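Snack Table Pilot: Interim Report to the Drundholm Household Fund
2020-01-21

We use cookies to remember your preferences and to count visits. By continuing to browse you accept this. Manage settings | Accept

This report covers the period since the grant started in September. The fund asked for a plain account of whether putting snacks out on a tray, and sorting them before they go out, changes anything in a household. My short answer is that I can't show you it does, and I would be careful with anyone who says they can at this stage.

The Plukdale proposal rested on two claims. The first was that a tray on the dining table keeps snacks from spreading to the counters and chair seats. The second was that people eat down what they already have when they can see it, and so buy less. Both sound sensible. Sounding sensible is how they got into the proposal, and I wrote part of it, so I take my share of the blame for the confident tone on page 2.

Spending to date is $681 against a budget of $727 for this stage. Most of it went on trays, boxes and the snacks themselves. The remaining money will cover printing and one more round of supplies, if you decide there should be one.

The mixed tray

The first setup is the one the Kozan guide recommends: one shallow metal tray, everything wrapped, different kinds together. It is easy to start and takes very little room on a round table.

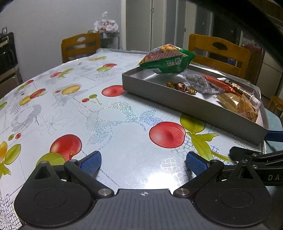 Does a mixed tray get emptied evenly?
The candy goes first, and the plainer items stay until somebody removes them.

That pattern came up often enough in the household notes that I believe it, though the notes are not good. Several were clearly filled in all at once at the end of the week. The guide claims that mixing foil candies, crackers and pastries "encourages variety." What I read in the notes is that people dig past the pastries. Crackers have a problem of their own. A bag that stands taller than the tray ends up leaning on the rim or lying beside it, and then the tray is no longer holding the snacks together, which was the point of having one.

The tablecloth turned out to matter more than we planned for. A glossy plastic cloth wipes clean, and the households that use one complained less about crumbs. I can't separate that from the tray. Anyone reading our crumb results as a result about trays should stop there.

The box lid

When supplies ran short we let households use whatever shallow container they had. A white cardboard box lid does the job. It has raised edges, it costs nothing extra, and it can be thrown out when it gets greasy. The Cumus catalog sells a divided tray for the same purpose and I no longer see a case for buying it. 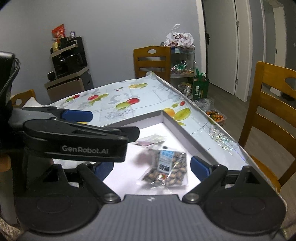 Photo: Plukdale project files. Reuse with credit.

Nuts gave us fewer headaches than any other item. A bag of pistachios lies flat, and a clear bag lets people see what is left without opening it. Shells are a separate matter. We gave no instructions about them, and the notes mention shells in the tray, under the tray and in one case in a coat pocket. A second bowl would probably fix this, but then we are asking a household to keep two containers on the table in order to have less on the table.

I also want to flag the labels. The project plan said every packet would go label side up so that people could check the contents and dates. It was done in the first week and then mostly dropped. I don't think reminders would help. People who want to check a label pick up the packet.

Fewer items

For the last part of this stage we asked households to cut down to a small pile and keep it there. My expectation was that the pile would grow back within days. In most homes it did, though more slowly than I would have bet.
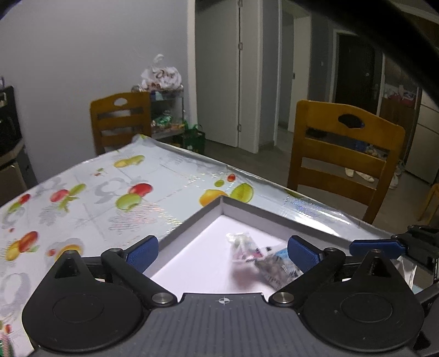 The homes that held to a small pile were also the homes that were tidy to begin with, going by their intake forms. So we may have learned which households are tidy, at a cost of $681. There is one fair point on the other side. Several people wrote that a small pile was easier to lift off the table before a meal, and that they did move it, where a full tray tended to stay put and get eaten around. That is a modest benefit and I would not put it in a press release.

On buying less, I have nothing to offer. We collected receipts from 20 households and too many are missing to compare one month with another. Some include holiday shopping. I was asked by the Plukdale side to give "an early direction of travel" and I have left it out, as the receipts do not point in any direction.

What I recommend

Extend the current stage with no new money except what is left in the budget. Drop the divided trays from the plan. Replace the weekly notes with a short card that stays on the table, and ask for it every few days. Write down what kind of table covering each home has, which we should have done in September.

I do not recommend moving to the larger program described in the proposal. If the cards show the same thing as the notes, I would close the project and say so in the final report. The receipts that did arrive are in a folder at the Drundholm office, along with the intake forms, and can be sent over on request.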